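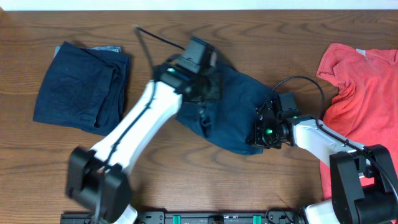 SOTUMITZ, April

Re: folding rules, second pass

Quick one, on my way out. Kastriot Trajkovski wrote:

> Proposal for the Trerkska garment task: both grippers closed on
> cloth before any pull. Max 200 mm of travel per pull, then stop and
> look. Finished stack stays left, untouched. Do we need a rule for
> dark stuff? Half my navy runs get argued over.

Yes to first two. Two-point hold as on the navy piece in the middle, one gripper upper left, one at the right end, fine by me. Stack on the left, fine too. But add: arm should not pass over a garment thats waiting. Right arm is over the red t-shirt there. Not a fault under the current text, should be one under the new.

Also cables. Draft says "clear of work area", which means nothing. Say clear of the cloth, full stop.

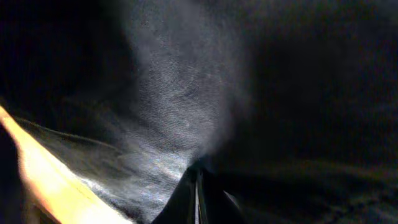

Wrist view / dark fabrics

Yes we need a rule. Finger right up at the cloth, one lit patch of weave, a bright orange-yellow band on the left, rest close to black. Can't tell a fold from an edge on the right side at all. So: no grasp gets scored from wrist view alone on dark cloth, check the head view too. If the two disagree, mark "unclear" and move on. No guessing!!

Žydrūnas Dzene wanted 20 unclear allowed per 600 grasps. Ok with me, but write it down somwhere, the Dresier people never did and we had 109 to re-read.

Lamp position: still open. Send wording tonight if you can.

Tags: good practice, two-arm handling, textiles

Recent in this list
- Kneževič table height, again
- Stop button reach, draft 2
- Re: who signs the run sheet

Contact list owner | Back to top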